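What the arm changed for the people at the bench

14 June 2026

Print this post
E-mail this post

I have worked in the kitting room at Kumance for eight years. Kitting means you take parts out of bins, put the right ones in a tray in the right order, and send the tray down to assembly. I did it by hand for most of that time. Since October I have done less of it by hand, and a few people have asked me what that is like, so I am writing it down.

The short version is that I still have a job and so does everyone I worked next to. The job is different. Some of it is better and some of it I don't like much.

When the arm was announced we got a meeting and a sheet of paper. The sheet said no positions would be cut in the first year. It did not say anything about the second year, and that was the first question. The plant manager said he could not promise past the end of a budget. I thought that was a fair answer, though a lot of people took it badly. Two people put in for transfers to the Tapia building that same week. One of them came back in the spring.

The work before was simple to describe. You stood at the bench, you read the card, you reached into a bin. A reach is nothing. A full shift of reaching is something else, and most of us who had been there a while had a shoulder or a wrist we talked about. I had the right shoulder. I had seven weeks of physical therapy for it three years ago and it never went all the way back to normal. It hurts less now. I put that first because it is the thing I notice every day, and because people who write about this kind of change from an office tend to leave it out.

What I do now is look after the cell. I load bins, I set up jobs, I clear faults, and I check trays before they go down. There is a log to fill in, and I write down every stop and what I did about it. Milagros Espinoza reads the log. She ran our line before the arm came and she runs the cell now, and she is the reason the changeover went as well as it did. She would not let the installers train only the maintenance people. She said whoever stood next to the thing all day had to be able to stop it, move it and start it again. So we all got the training, on the clock, in the room behind receiving.

The training was four mornings. I was slow at it. I am not a computer person and the first time I jogged the arm I sent it the wrong way, which everybody does. By the end I could teach it a new position without asking anybody. I will admit I was pleased with myself.

Pay is the sore spot. We went up one grade, and the technicians who come from Miltton to do the service are several grades above that, and some days we do a good part of what they do. The union has it on the list. I don't know what will come of it. My own opinion is that if I am trusted to recover a machine that size I should be paid like it, and I have said so in the right meetings.

The other thing that changed is the talking. With four of us at a bench you talk all day. You know whose kid is sick and who is looking at a truck. Now two of us cover the cell and the others are over at the new inspection station with the scales, and we see each other at lunch. Nobody planned for that and I don't think it could be put on a sheet of paper. I miss it more than I expected. The room is louder too, in a flat sort of way – compressor, fans, the valve clicking – and you give up on conversation after a while.

People outside the plant ask whether the machine is faster than we were. On a good bin it is steady, and steady adds up over a shift. On a bad bin I would still bet on a person. A person feels a part slip and closes their fingers a little more without thinking about it. We have to work out ahead of time where the trouble will be, and most of my day goes to that.

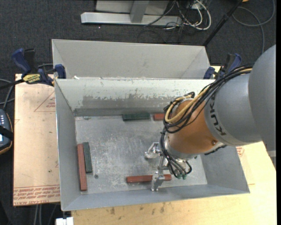

Bin picking is the part of this work I have learned the most about, and it is almost all about walls and corners. Parts in the open are easy. Parts that end up against a side are the ones that cost you, because the fingers need room to get down around them and the wall takes that room away. A long red block standing close to the left wall with a shorter green one right beside it is the sort of thing I look at before anything else. The long red one near the front, under the gripper, is a different question, and there I am watching where the lower finger crosses it. Off-center matters with a long part. If the grip is well to one end, the heavy side wants to drop, and how much that matters depends on the part and how fast you move it. I never used to think about where the middle of anything was. My hands did that for me.

Bins get beat up as well. Paint flakes, floors get scratched, and I keep an eye on the wear because flakes can end up in a tray. Clamps are the other thing. I check them at the start of the shift and again after lunch, every time. If a bin shifts a little, every position you taught is off by that little, and you can lose an hour hunting for a fault in the program when the fault is a loose clamp. I lost that hour once. Milagros found it by leaning on the bin with one finger.

The younger people on second shift took to all of it quicker than we did. They also get bored quicker. Watching a machine do a thing right is dull work, and it is tiring in a way I have not found a good word for. You can't drift off, but there is nothing for your hands to do. I have started doing the log in more detail than anyone needs, just to stay sharp. One of the second shift guys walks laps.

Urico is supposed to get a cell like ours next, and some of their people came over to see how it runs. They asked the Miltton technician a lot of questions and then at break they came and asked us the real ones. Does it hurt your back less. Do they time you. Can you go to the bathroom when it's running. I told them yes on the back, no on the timing so far, and yes if your partner is there. I also told them to get the training in writing, with everybody's name on it, before the crate comes off the truck.

I am on early shift the rest of this month. There is a new tray layout coming and I have been asked to teach the positions for it, so I will be at the bench with the pendant for a few days. If it goes badly I will write about that too.

Print this post
E-mail this post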